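Ikari Opens Its Setup and Care Routine for Two-Armed Humanoids to Every Customer

Step-by-step service program, first developed at the Pruvinico workshop, becomes part of every new installation from July

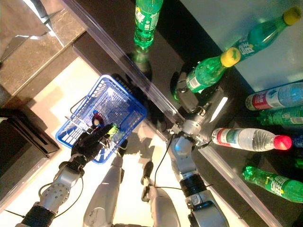 PRUVINICO — Ikari is pleased to share that the daily setup and care routine its own technicians have used on the company's two-armed humanoid will now be handed over, in full, to every customer who takes delivery of a machine. The routine goes by the name Drillau in our workshop, and it covers everything from the first joint check in the morning to the wipe-down in the evening. It was written over a long winter by people who had grown tired of keeping it all in their heads, and we think it shows (in a good way!). Much of it is built around one plain bottle-sorting station, the one we come back to whenever a machine needs to be set up or checked over. The station has a dark, glossy tabletop with a clear glass strip along its edge, plastic drink bottles standing and lying on top, and a blue shopping basket down beside it. The two arms don't carry the same hand, either: there is a black multi-fingered hand on the left and a gray metal gripper on the right, so each side gets its own page in the booklet and its own line in the service log.

Customers have been asking us for something like this for quite a while. A humanoid arrives with a thick manual, and the manual is a good one, but it was written for the day something goes wrong. Most of the people who look after these machines wanted to know what to do on an ordinary day, before the first shift, with a cup of coffee in one hand and the tablet in the other. Drillau is meant for them.

The morning check has 13 steps and is done with the machine at rest and the stop button within reach. It begins at the shoulders and works outward, moving each joint by hand through its easy range and listening for anything that drags or clicks. Next come the cables. Any cable that hangs outside the arm should have enough slack for a full reach, and the technician walks the arm slowly to its farthest point to be sure nothing pulls tight or catches on a knee or the corner of a table. We have replaced more connectors than motors over the years, and a good many of those connectors were perfectly healthy until somebody shortened a loop to make it look tidy.

After that, the hands are brought to their zero position one at a time. The fingered hand is opened, closed and opened again, and its grip force is set on a light, empty bottle before anything heavier is tried. The gripper is checked for wear at the fingertips and then set on a bottle lying down, which asks more of the wrist than a standing one does. Glossy surfaces get a section to themselves, since reflections can trouble the cameras, and the booklet explains how to recheck the view whenever the table, the lights or the window blinds have been changed.

Longer service comes every 300 hours of running time. The covers come off, the wrist bands are inspected, the joint screws are brought back to their marked torque, and the grip settings are saved and compared with the last set. Two people can do it in 4 hours, with a break for lunch if they start at 8 in the morning — and we do recommend the lunch.

Spare parts for the program will ship from Cullinane, where Ikari keeps its service store. Each new machine will come with a starter case holding 3 sets of fingertip pads, replacement cable clips, cleaning cloths, and a printed copy of the booklet on paper that stands up to greasy thumbs. Customers who already own a machine can ask for the same case through their usual service contact, and the booklet itself will be sent to them at no charge.

Training visits are available at the Pruvinico workshop, where guests work through the whole morning check on a live station and then do it a second time without the booklet. Places can be reserved through the Ikari service desk.

About Ikari
Ikari builds and services humanoid robots and sorting cells for light handling work. The company's workshop is in Pruvinico, with a parts and service store in Cullinane.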